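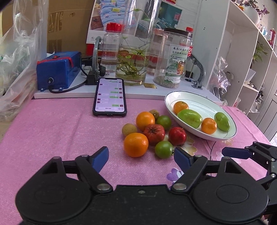

Does the new Avolora release still pull in nonfree firmware by default?
The 7.2 images do not – the firmware package was dropped from the default install list, and anyone who wants it has to turn on a separate repository by hand.

Avolora drops firmware bundle from default install

October 2, 2026

The Avolora project has put out new install images with the nonfree firmware bundle taken off the default list. Same version number, rebuilt media. Old images are gone from the main download page but still sit on a few mirrors, so check the checksum before you write a stick.

The bug behind the change was opened in August by Shabnam Arain, who maintains the Jolach desktop packages. Her report was short. Installing the base system with no extras ticked also installed plarnus-firmware, a bundle of binary files with no source and a license that forbids changes. No prompt, no notice on the summary screen.

The cause was one line. Plarnus, the hardware setup tool, listed the firmware bundle as "Recommends". The installer treats recommended packages as required unless told otherwise. So in it came, on every machine, including ones with no hardware that could use it.

"I found it on a laptop I had set up for my aunt," Arain wrote on the tracker. "I had picked the free software profile. The profile only filters what the user picks, it never looks at what the packages pull in."

Hammad Farooqui, release manager, marked the bug as serious the next day and it then sat for a while. The hold-up was over the fix, not the bug. One camp wanted the line moved down to "Suggests", which the installer ignores. The other wanted it gone altogether, on the grounds that graphical package managers still show suggested packages to the user with a one-click button next to them.

The thread ran to 58 messages before it was locked for a cooling off period. Worth reading if you have the time, the middle part on how other distros handle the same field is good. The end less so.

What got merged is the stricter version. Plarnus no longer names the firmware bundle anywhere in its package data. The text in its "device not working" window has been rewritten too. It used to tell users to install the bundle and gave the exact command. Now it says the device needs software that Avolora does not ship, and links to the hardware list on the wiki.

That second part drew complaints. Naheed Lashari, who runs the support channel, said new users with a dead wireless card need an answer they can use, and a wiki link is no help on a machine with no network. She asked for the hardware list to be included on the install media as a plain file. Farooqui agreed and it is in the rebuilt images, under /doc. It is a bit out of date but better than nothing.

The package itself has not been deleted. It lives in a separate repository called khattak-extra, off by default, run by the people behind the Khattak spin. The Avolora team does not build or sign it. Users who turn that repository on will get a different signing key and should report bugs there.

What to do if you already installed

An upgrade won't remove the bundle. It was put in as a normal package and the package manager has no reason to touch it. To check:

apt list --installed | grep plarnus-firmware

If a line comes back, you have it. To take it off:

sudo apt remove plarnus-firmware

Then rebuild the boot image and restart. Before you do, make sure that your network card works without it. The wiki list is sorted by chip and not by brand, so run lspci first and look for the name there. USB adapters wont show up in that, use lsusb.

The removed files come to 400 MB unpacked, so small disks will notice.

Anyone on the server edition can skip all this. The server images never included Plarnus.

Derived distros

Two projects built on Avolora carry the same line in their own copies of Plarnus. One has already taken the patch. The other, the Jolach live edition, is waiting on a rebuild of its translations, as the new window text needs to be done again in every language. Arain has asked for help with that. Strings are on the usual translation page, seven of them, none longer than a sentence.

Anwara Kanagaratnam has meanwhile written a script that walks the whole archive and lists every free package that recommends or suggests something from outside it. First run turned up more cases, mostly browser plugins and fonts. She is filing them one by one with the maintainers copied in and has asked people not to open duplicates.

Rukhsana Mughal, who looks after the installer, said a check based on the script should go into the build system for the next release, so that a package with such a line fails to build. No date for that. The patch is up for review and needs a second pair of eyes, ideally from someone who knows the older Perl parts.

Checksums and the full change list are on the download page. The French and Urdu release notes still describe the old images, corrected versions to folow.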